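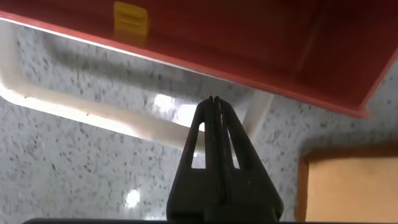

The red tray and the speckled white top.

I spent most of Saturday sorting out the work corner. Small stuff had been spreading over the whole surface since May, and I was tired of moving it every time I wanted to sit down.

The red tray is for things I use every week. The rest went into two shoeboxes, one for keeping and one for Esko Pelkonen, who says he can use spare hardware. I doubt he'll want all of it.

I'd looked at the Grallunar drawer set, but it costs 300 and it's too deep for the wall anyway. A tray does the job for now – I can pick the whole thing up when I need to wipe down the top. The speckles hide crumbs pretty well, so I have to remember to do that.

Next weekend is the hall closet. I haven't opened the Minetti boxes in there since we moved.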